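# Galería: enseñando a los brazos, tarde a tarde

Bienvenidos otra vez a la galería del taller Hirkeck, que ya iba tocando ponerla al día (¡perdonad la tardanza, que el verano se nos ha hecho larguísimo!). 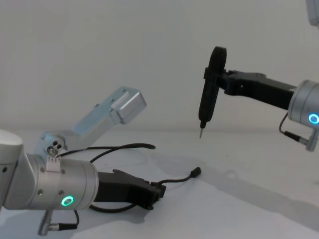

*Los dos brazos frente a frente sobre la mesa blanca: el de la derecha sujeta el destornillador eléctrico en vertical y el de la izquierda tiene los dedos libres.*

El ejercicio de esta temporada se llama Olteanu, y consiste en que una persona guíe los dos brazos a distancia, moviendo unos mandos con sus propias manos, para repetir una y otra vez el mismo gesto: coger el destornillador, llevarlo al centro y bajarlo bien recto. Parece poca cosa, pero mantener la punta a plomo mientras el otro brazo espera su turno tiene su miga, y los primeros días acabábamos todos con los hombros hechos polvo de pura tensión.

Llevamos 699 demostraciones guardadas, de las que hemos descartado 66 por titubeos o por soltar la herramienta antes de tiempo. Eleni Atanasov, que empezó con nosotros en febrero y tiene un pulso envidiable, ha grabado más de la mitad ella sola, casi siempre con la radio puesta y un té al lado del teclado.

Si venís a probar los mandos, un par de consejos de los que llevamos más horas: id despacio al cerrar la pinza, soltad el aire antes de bajar y, si la cosa se tuerce, volved a la posición de partida y empezad la toma de nuevo, que repetir no cuesta nada. Las sesiones abiertas duran un buen rato y caben siete personas, así que conviene avisar antes en el mostrador de Plavomis.

Actualizado el sábado, 27 de septiembre de 2025.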